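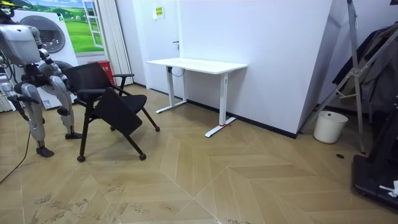 Figure 3. A black tablet chair on four small casters, tilted, with its writing tablet hanging down in front of the seat.

4.2 The tablet chair as a moving piece of furniture

Of all the seating we looked at in the Midton rooms, the tablet chair was the one we kept coming back to, and we think it deserves far more attention than the furniture literature has given it. It is a desk, a seat and a small cart in one! The type in Figure 3 has a black backrest with a mesh-like surface, a cushioned seat, and a folding tablet that hangs down at a diagonal when it is out of use. The legs are thin and each ends in a caster, so the chair can be pushed, pulled, turned or tipped, and people make use of all four.

Our room logs cover 38 rearrangements at the Midton and Holbridge sites. In 20 of these the tablet was left hanging while the chair was moved, and in 14 it was folded away first (the remaining logs leave this out). We had expected folding to be close to universal. A hanging tablet sits low in front of the seat, where it can meet a shin or the chair in the next row, and it changes how the chair balances when tilted. Yet many people simply took hold of the backrest, tipped the chair and went. The high back edge makes a wonderful handle, and we suspect that its convenience explains much of what we recorded.

Tilting is worth a closer look. A chair on casters rolls freely on a hard floor, but a door strip or a cable is enough to stop a small wheel. Tipping the chair lifts part of the base, and the mover can then steer with the wheels still touching. The Mestard handbook, which both sites use, tells staff to roll tablet chairs upright and says nothing at all about tipping. We would love to see a later edition take it up, with a short note on where the tablet should be.

What stands near the walls matters too. In Figure 3 a tall white cutout in the shape of a front-loading washing machine stands behind the chair, against a mural of clouds and green fields, with a pleated curtain to the right. Light display pieces and fabric call for a different kind of care than a bare wall does, and a swinging tablet adds to the width that has to be cleared. In the Pal floor plans, chairs are drawn as plain squares with the tablet left out. We redrew two of the plans with the tablet included, both raised and hanging, and the aisles looked a good deal tighter. Section 4.3 takes up those drawings and compares them with the paths people chose in the July sessions.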